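The Trial Kit

The kit came to Wattanapong in two gray cases, and Kittipong Wannasri signed for both. The Piltik salesman had promised 15 working days of free use. After that the grippers went back or the invoice was paid.

Kittipong had been asked to write the review. He had never reviewed anything before. He repaired dishwashers for nine years, and then the company decided it might sell a machine that loaded them, and somebody remembered that he knew about dishwashers.

"You hold one in each hand," said Somkiat Inthanon, who had read the manual on the bus. "You do the job the way you'd normally do it. It records what you do. Then the arm learns it."

"What arm?"

"The arm's extra."

They started that afternoon in the back room with the curtains drawn. Somkiat ran the recording software and Kittipong did the work. The task was on page 3 of the Piltik booklet under First Exercises: place cups in basket. Kittipong read it twice to see if there was more to it.

He was bad at it. The grippers were heavier at the front than he expected, and his wrists wanted to turn before his elbows did. He squeezed too early and pushed the cup away across the wood. He squeezed too late and closed on air. Somkiat marked each attempt good or bad with a key on the keyboard, and for the first hour he hardly moved his finger off bad.

"You're thinking about it," Somkiat said.

"Of course I'm thinking about it."

"Think about lunch."

By the third day he had found a rhythm. One hand waited while the other worked. He came down on the cup from above, closed, lifted, and crossed to the basket without hurrying the last part. The cables bothered him less once he let them hang.

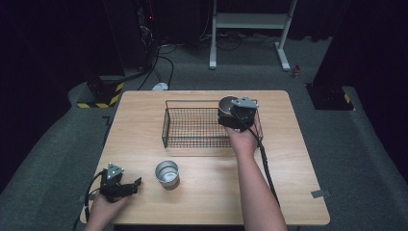 He wrote his notes in the evenings at his mother's kitchen table. The grip is firm, he wrote. The handles are comfortable for the first hour and less so after. The software froze twice and showed error 404, and the help line told us to restart, and we restarted. He thought a review ought to have more opinion in it, but he couldn't find where to put one.

His mother was washing up behind him. She was seventy and had small, quick hands, and she stacked cups in the rack without looking at them, talking the whole time about her sister.

"Do that again," he said.

"Do what?"

"The cups."

She took one out and put it back. It was slower now, and she watched it the whole way.

"No, the way you did it before."

"I don't know how I did it before," she said, and dried her hands.

He wrote that down, then crossed it out, then wrote it again on a clean page.

The salesman called on the second Friday. He wanted to know how they were getting on, and whether they had looked at the Kultow basket set, which came with a training plan called Rernance and a discount for early orders. Kittipong said they were getting on fine. The salesman asked for a number he could put in his report, and Kittipong gave him 19, the count of good ones in the last hour before lunch.

"Out of how many?"

"I'd have to ask Somkiat."

Somkiat was asleep in the chair with the keyboard on his knees.

On the last day they packed the cables first, each in its own bag as the booklet asked. The manager came down to hear the verdict. He stood in the doorway with his car keys in his hand — he was on his way to see a customer — and asked if it was worth the money.

"It does what it says," Kittipong said. "It records what you do."

"And is that good?"

Kittipong looked at his hands. They had the start of a callus on each side, below the thumb.

"I'd want my mother to do it," he said.

The manager waited for him to go on. Then he asked what she charged by the hour, and Kittipong said he would find out, and picked up the first case to carry it to the van.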